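Worktop storage: what to keep out and what to put away
Speaker notes, session 4 (20 minutes)

Start with the survey. Gundano asked 200 households which items stay on the worktop all year. Toaster first, second oven or air fryer next, then dry goods. Pause here. Ask for hands up: who has a toaster out now?

Point one: depth. Large appliances take up the front and middle of the counter, so small items drift back to the tiles. Reaching them means leaning over the appliances. Mention the Moketti flat if time allows, otherwise skip to the picture.

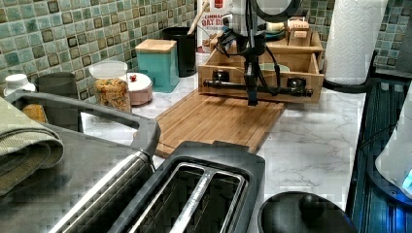
Fig. 2. Black two-slot toaster, bamboo board and open-topped organiser on a marble worktop.

Point two: stacking. The organiser sits on the board, so the board can't be used until the organiser is moved. Same with the towel over the appliance to the left of the toaster. Go slowly on this one — the October group missed it.

Point three: containers. Small labelled ones suit a narrow ledge. Clear jars show the level of pasta without a label. Opaque canisters need one on the front, at eye height if they go on a shelf.

Usman trial figures: 23 kitchens, 100 mm of clear front edge kept in each. Read out the clearance rule twice. Handout has the Flidik measuring sheet on the back.

Questions, then straight on to drawers. Leave the slide up during questions.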